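Keeping House Rabbits Busy: What Moon and Grudus Taught Us
A project report by Yurii Yatsenko, second-year Animal Care, Norside

Why I picked this subject

My aunt has kept rabbits for as long as I can remember, and when our class was asked to study how a small pet spends its day, I knew straight away whose living room I wanted to sit in. Moon is a gray doe, very polite, and Grudus is her large and rather grumpy companion (he softens up if you bring parsley, and I brought a great deal of it).

What I did

Through December I visited in the early evening, when rabbits like to be up and about. Each bunny got 2 chew toys, one made of willow and one of packed hay, and I wrote down which one they went to first and how long they stayed with it. By the end I had 380 lines in my notebook, some of them nibbled at the corners! I also read a lovely old rabbit keeper's handbook from 1889, which already recommends twigs for bored rabbits. 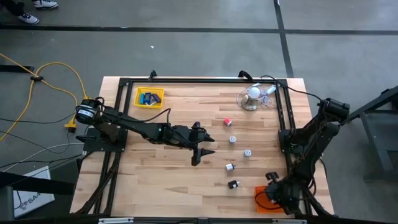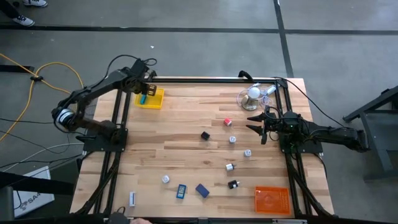
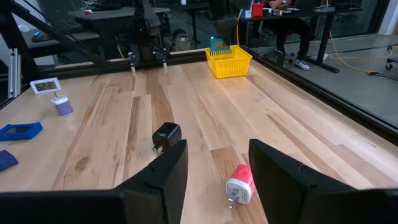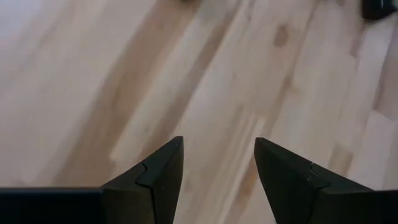 What I found

Hay won by a long way with Moon, who would settle down and pull hers apart strand by strand until there was nothing left to pull. Grudus preferred willow, but mostly for throwing. Of the 380 visits to a toy, 200 were to the hay ones, and nearly all the longest visits were Moon's. Both of them lost interest in a toy that had been left out for several days, and both came running again when it was put away and brought back.

What I would do differently

I would start with more rabbits, and I'd like to try the Kirari tunnel that my aunt keeps meaning to unpack. I'd also sit farther away, as Grudus spent a good part of the first week chewing my shoelaces, and I never did decide which column to put that in.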